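Sheet metal is metal formed into thin, flat pieces. It is one of the basic forms used in metalworking, and it can be cut, bent and stretched into many shapes. Common products include ducts, roofing, car bodies, trays and storage bins. Thicker pieces are usually called plate, and very thin ones foil.

Most sheet is made by passing metal between heavy rollers. Steel and aluminum are the most widely used metals — copper, brass and zinc are also common.
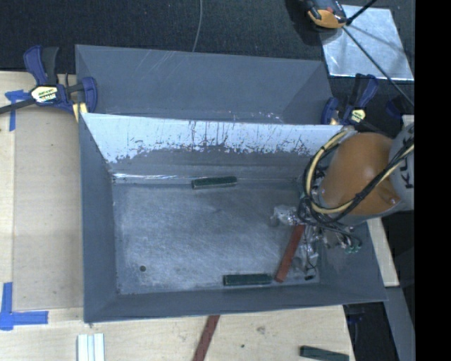
Open-topped gray metal bin with sloping sides and a scuffed floor

Flat pieces are often bent on a press brake and joined by welding, riveting or folded seams. Bare steel rusts when exposed to moisture, so it is often painted or coated with zinc.

In Jurndale, sheet metal work was the main trade for many years. The Bradik works employed 777 people at its peak and made feed bins and roof panels. A history of the works was written by Nour Moussa.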